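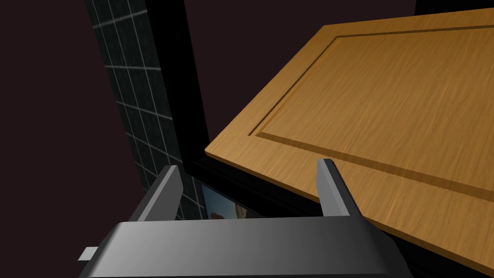
Cabinet doors, simulated kitchen - notebook, August 2024

Carried on with the door set today. The aim is still the same: enough teleoperated examples of opening and closing hinged doors to train the first policy, before Dalal Majali's group at Zernach wants to see something in October. The target is 1000 episodes over all the kitchens. We have more than 200 that I would call usable, nearly all of them openings.

Wrist view

I went through the wrist camera stream for the raised-panel wood door. With the gripper open and the door swung out, the right finger comes up over the lower-left part of the panel and the tiled wall is over on the left. The groove in the door reads clearly at this distance, grain as well. The wall tiles are very dark and only the grout lines give much to go on, less so lower down. Light is mostly from above, so the inside of the cabinet is close to black. I would like a second lighting setup before we record much more, or the model will learn that insides of cabinets are always dark.

The black trim under the door is a worry for the planner. It sits just above the palm from this angle and it is easy to forget how little room there is when driving with the controller. I have asked for contact forces on the trim to be logged separately from the door.

Recording

Settings as in the last entry, except that the start pose is now drawn from a wider box. Steps as I am doing them:

Load the kitchen and check the door joint is at its saved angle.
Move the arm to the drawn start pose, fingers open.
Start recording, wait a moment, then drive.
Stop only when the door has been still for 3 seconds.
Label the episode straight away: open, close, partial or discard.

Partial is a new label. Until now those went into discard, which was wasteful. A door left halfway is a perfectly good starting state for the next episode and the approach part is usable too.

Problems

The Palletti converter drops the last few steps of an episode if recording is stopped while the fingers are still moving. Found it in 4 episodes. Workaround is to hold still before stopping, proper fix to follow.

Fragkou branch has the newer hinge friction. Doors feel heavier and do not drift after release. Do not mix these with the older recordings until we have decided which to keep. My preference is the new friction, and re-record.

Trunevero storage was slow again. Uploads queued, nothing lost as far as I can tell.

To do

Second lighting setup, with some light reaching inside the cabinet.
More closings.
Replay the partial episodes and check the labels against the joint angle.
Ask Dalal whether she wants wrist view only or the fixed camera too - this changes the file size a good deal.
Write down the friction values somewhere other than my head.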